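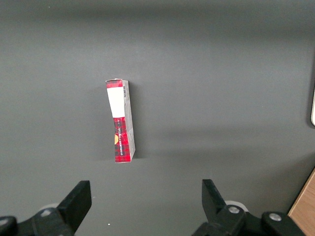 *4 min read · page updated 13/02/2022*

# Terklow tall carton, red tartan (item 2163)

I have a soft spot for this box. I sell plenty of plain brown cartons and they pay the bills, but when I walk past the shelf it's the red tartan one I pick up and fiddle with. It's a tall, narrow cardboard carton with a small rectangular footprint, and it will stand up on its end on a counter or a windowsill looking pleased with itself.

The pattern is a proper checky red, crossed with dark navy and black lines, so it does read as tartan from across a room (some of the cheaper ones I've been sent over the years looked more like a tea towel that had run in the wash). It goes down the front to the bottom and there's a little strip of it above the label space too, which I like very much. It makes the label look set in, like a window.

## The label space

This is what most people buy it for. The upper part of the front is a blank white rectangle, taking up something like a third of the height, and it's yours to do what you like with. I've seen people use stickers, rubber stamps, felt tips, a bit of lino print, even a photo booth picture of a dog.

If you're writing straight on to the card, use a permanent pen and give it a minute before you touch it. Gel pens smudge. I know this from doing a whole tray of them one evening in September and then stacking them with my sleeve dragging across the lot! Ordinary paper labels stick well and mostly stay stuck. Thermal ones curl at the corners after a few weeks if the box lives somewhere sunny.

## The other bits of print

There's a round golden-yellow emblem over at the left edge, lower down, and a line of small white lettering running sideways beside it. Both are part of the printed design and I can't leave them off, sorry, I do get asked. The lettering is tiny and from any distance it just looks like a pinstripe. The gold I think is lovely and warms the whole thing up, though one customer told me it put her in mind of a cheese, and now I see cheese as well.

The narrow side is pale, grey and white, with a small barcode up near the top. If you're selling in a shop with its own till system, put your own code over it or the till will get confused. A small plain sticker does the job. Everyone else can ignore it, or turn that side to the wall.

## What goes in it

Anything long and thin that weighs less than a bag of sugar, as a rule of thumb. Things I know people have packed in theirs:

- fudge, in a cellophane sleeve
- a rolled tea towel
- dinner candles, with tissue at both ends so they don't rattle
- bath salts in a tube
- soaps on top of each other, like a little tower
- crayons, for a christening, which I thought was a sweet idea

I wouldn't put glass in it without some padding. It's a carton, it has one layer of card and it does its best. Loose food wants its own bag or sleeve first, as the inside has no lining, and anything oily will find its way through sooner or later and spoil your tartan.

And please don't post it on its own! Pop it inside a mailer or a bigger box. The corners are where it shows first: the printed surface rubs back and you get a pale, slightly furry edge. It happens with handling too, and if you're doing a market stall where everyone picks up the front one, swap it round with the ones behind now and then. A red pencil crayon, very lightly, hides more than you'd think.

## Standing up or lying down

It's made to look right upright, with the white space at the top. It stands perfectly well on a level surface. On a wobbly trestle with a cloth over it, less so, and a row of these goes down like dominoes. I put a couple of coins in the bottom of my display ones. Lying down is fine for drawers and hampers, and the plaid looks good peeping out of straw.

## Tartan or one of the others?

Same shape, different clothes. The Dulia is cream with a matt finish and is the one for weddings. Bundgaard is stronger card and very plain, and if you're packing anything heavy I'd go there first, even though it's not half as cheerful. The Omo has a cut-out window, so no writing space to speak of, but your fudge gets to be seen.

People worry the tartan is only for Christmas. I sell it all year! It does get busy from September onwards, mind, and I'd get your order in before then if you need a lot of them.

## Ordering

- **Item number:** 2163
- **Sold as:** packs of 4, or a trade case of 1000
- **Colour:** red tartan with navy and black, white label space
- **Arrives:** flat, you fold them up
- **Dispatch:** about 2 working days for packs, longer for trade cases

Folding them is easy once you've done the first. Crease every line before you tuck anything in, do the bottom end, stand it up, fill it, then close the top. If the top flap fights you, the bottom probably isn't square, so press it down on the table and try again. No glue needed for light things. For soaps and anything with a bit of heft I run a strip of clear tape across the base.

The red can vary a touch from one print run to the next. It's never enough to notice on a single box, but if you're lining them up along a shelf and you're fussy (I am), order what you need in one go and I'll pull them all from the same case. Just put a note in the comments box at checkout.

Returns are fine as long as they're still flat and haven't been written on. Samples I send out singly for the price of a stamp, folded flat in an envelope.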